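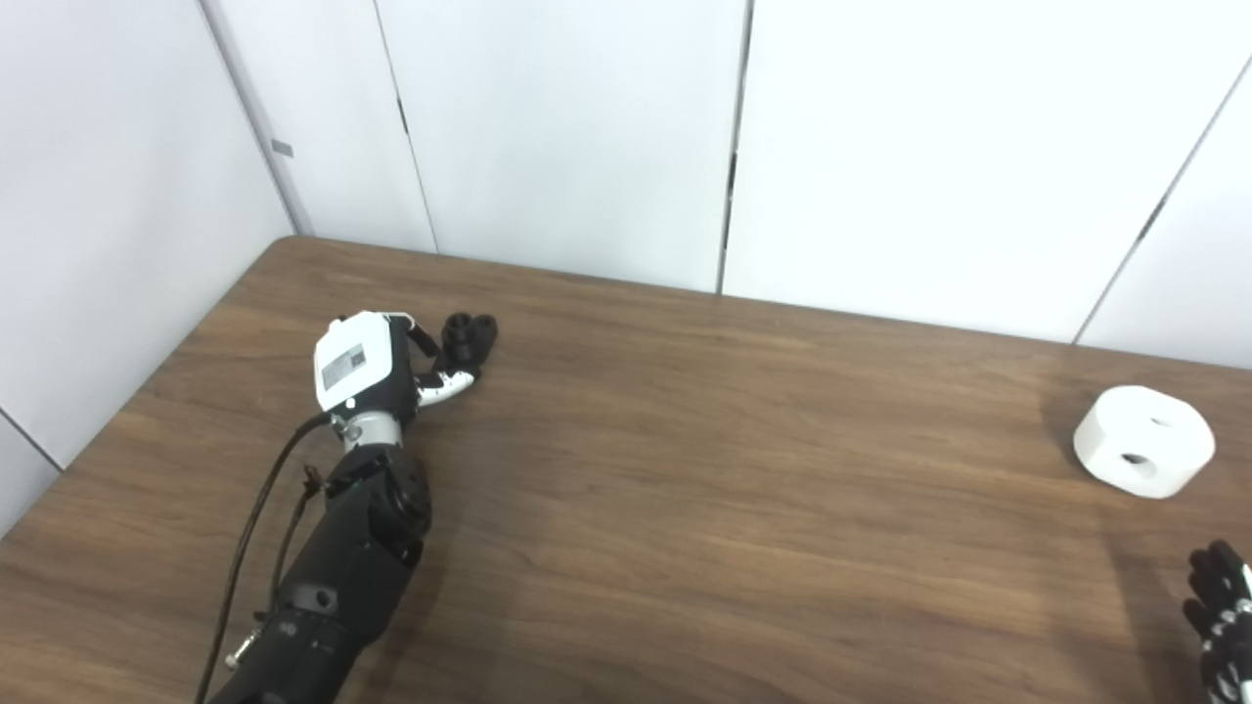 1. The Method

The method was called Kirnstead, after the town where Shahnaz Biswas had missed a train and thought of it. The idea was simple enough to fit on a ticket, and it had. You didn't tell the robot which hand to use first. You gave it two parts and two hands and let each hand put in a bid, and the hand with the better bid moved while the other one waited its turn.

"So it's an auction," said Arif Weerakoon.

"It's a negotiation."

"With itself."

"You talk to yourself all day," Shahnaz said. "I've never once seen it help you pick up a part."

The lab at Kilorstead had money until July. The money came from the Chowdhury fund, which liked results, and which had so far been sent 22 pages on why there would be some. Arif had written most of those pages. He was proud of the one with the chart.

The parts were a white cylinder and a black flange with a raised collar. A person would have looked at the two of them on the table, picked one up in each hand, and gone to lunch. 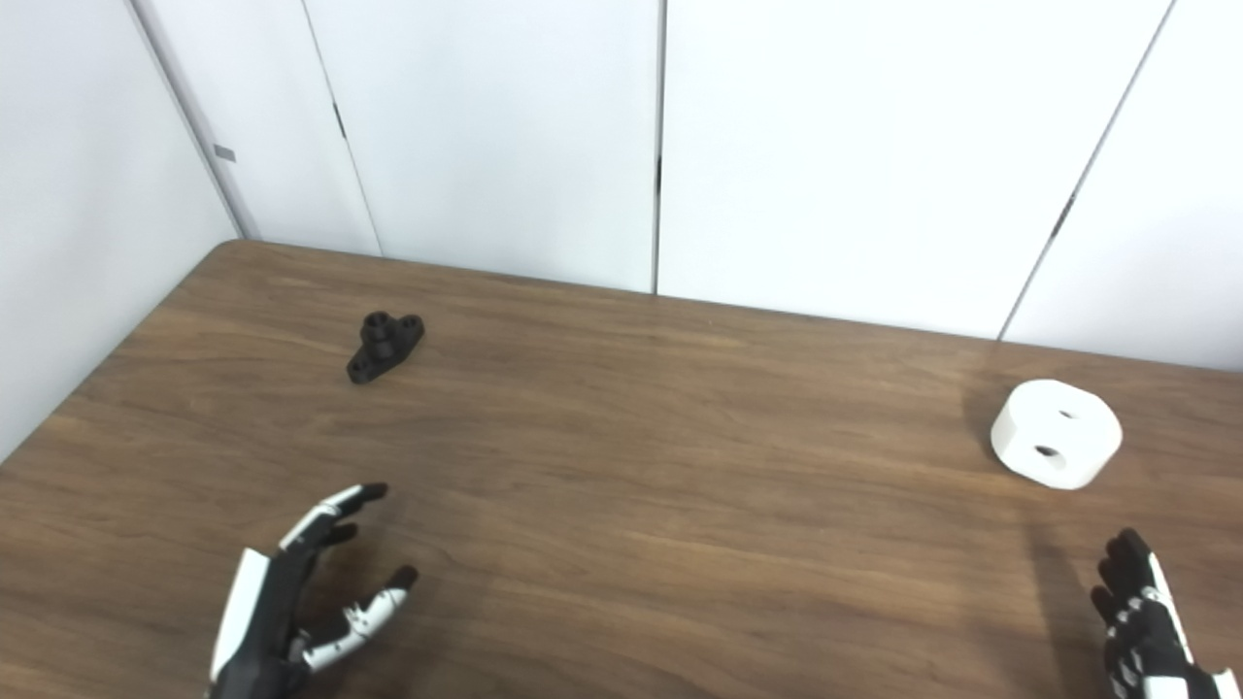
Arif had argued for a fixed order, left then right, the way everybody did it. The fixed order was called Suvano, and it had been his thesis, so he brought to the comparison the calm of a man judging his own child in a spelling bee. They agreed to run both methods on the same parts and to write down whatever happened. They also agreed that Arif would not stand behind the monitor and sigh.

The trouble with the new method was the waiting. A hand that had lost its bid didn't sulk, exactly, but it bid lower the next time, and lower again, until it had more or less resigned. By ten at night the left hand had stopped bidding at all. Shahnaz went through the code line by line and found nothing wrong with it. It had learned that the right hand would take care of things.

"I had a roommate like that," Arif said.

She added a term to the equation so that a hand that had waited would count for a little more each round. She named it patience in the code. Arif said it was closer to resentment, and they spent a good part of the evening on that, which did not go into the paper.

Then they started the night's trials, and she sat on her hands so as not to touch anything.

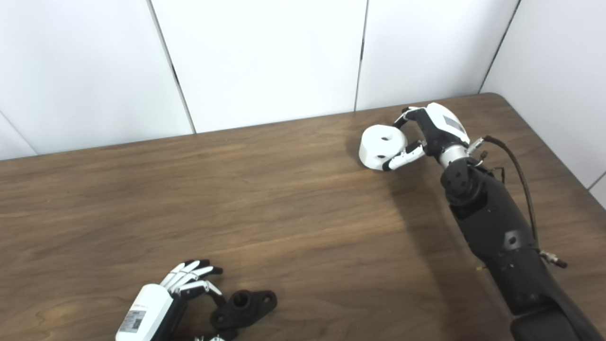 Arif wanted to know whether a method could be called better if it won by making both hands feel involved. Shahnaz said it was better if the number was bigger, and that feelings could go in the discussion section.

The number came up at 4 in the morning. Suvano had managed 78 percent of its trials. Kirnstead had managed that plus 10. Arif checked the log, then checked it again with his glasses on. He looked for a mistake with real hope and a fresh cup of coffee, and he was still looking when the cup was cold.

"You could be happy for me," she said.

"I'm bidding on it," he said. "I lost the last few rounds."
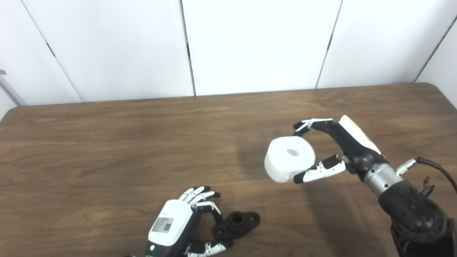
2. The Discussion Section

The reviewer liked the number and hated the word patience. Shahnaz changed it to "accumulated priority," and Arif, who had been made second author, asked whether the order of the names had been fixed in advance.

She told him he could put in a bid.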